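Open day at Bivley

I took Tuesday off and drove out to the Bivley open day. I've been meaning to go for a couple of years and the weather was decent for November, so there was no excuse left. Parking was in the back lot, 600 yards from the door.

They let people in small groups. Ours was led by Zewditu Asfaw, who works on the picking side and talked at a normal speed, which I appreciated. She said the project is called Wubshet and that it has 2 arms running most days. The first part was slides. I learned that they logged 2000 picks in the first month and that 1100 of those went through without a person stepping in. She put the bad number up as plainly as the good one.

Then we went through to the lab. The job is simple to explain. There's a metal bin with mixed stuff in it, and the arm has to reach in and get hold of one thing at a time. Boxes are easy, she said. Soft things and odd shapes are the trouble. A man in our group asked why they don't sort the items first, and she said that's the work they want the arm to do.

We stood behind a yellow line and watched for a good while. It was quieter than I expected. 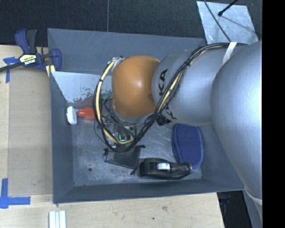

The arm over the bin, with a black pouch and a tape dispenser underneath.

I asked about the cables, because there are a lot of them on the outside of the arm. She said they get checked every morning.

Coffee was in the hallway afterward. Fodidix had a table there too, but I only picked up a flyer. I was home by 4.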